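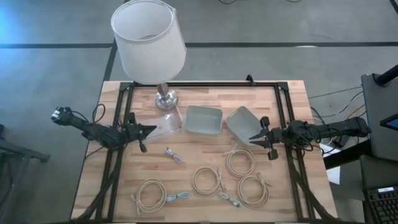

The cables, the bins and the lamp, Monday evening.

Etornam Antwi loved a box of cables the way other people love a box of puppies, and the one from the Vollthorpe office had been worth the bus ride all by itself. They were closing the whole second floor! Whatever was left by six o'clock went to the dump, so he had taken the lamp too, with its big white shade and its shiny chrome foot, and carried it home on his lap like a birthday cake.

Now it stood at the far end of the table and four coils of beige ethernet cable lay in front of it.

"They're all the same," said his sister from the doorway.

"They are not all the same." He picked one up and gave it a little shake. "This one ran under the carpet at reception. Feel it. It still wants to go left."

She felt it. It did sort of want to go left.

"And what are they for?"

This was the wonderful part, and he had been waiting all through dinner for somebody to ask. The old house on Tsakiris Street had thirteen rooms and one spot, beside the pantry, where you could get a signal. Mrs. Horberg, who owned it and rented out the upstairs, had been paying for fast internet for years and reading her mail standing up next to the flour. He was going to run a cable to every floor. He had drawn it all out on the back of a calendar page — up the laundry chute, along the attic beam, down behind the bookcase — and it was beautiful, it was like drawing a river.

"She's giving me 100 dollars," he said, "and a pie."

"What kind of pie?"

"I didn't ask. I was too happy."

His sister pulled one of the blue-gray bins toward her and set it straight. She had a way of joining in without saying so. "Good ones in this, bad ones in that?"

"Long ones in that, short ones in this. There aren't any bad ones."

"Etornam."

"Fine. Maybe one bad one."

They uncoiled the first cable down the hall, past the coats and the bathroom, and it kept going, out the back door and onto the step, where the air smelled like rain and somebody's barbecue. He stood there holding the end of it. Inside, his sister had hold of the other.

"Say something!" he shouted.

"It's not that kind of cable!"

"I know! Say something anyway!"

There was a pause, and then he felt it, two small tugs on the line.

He tugged back twice and started winding.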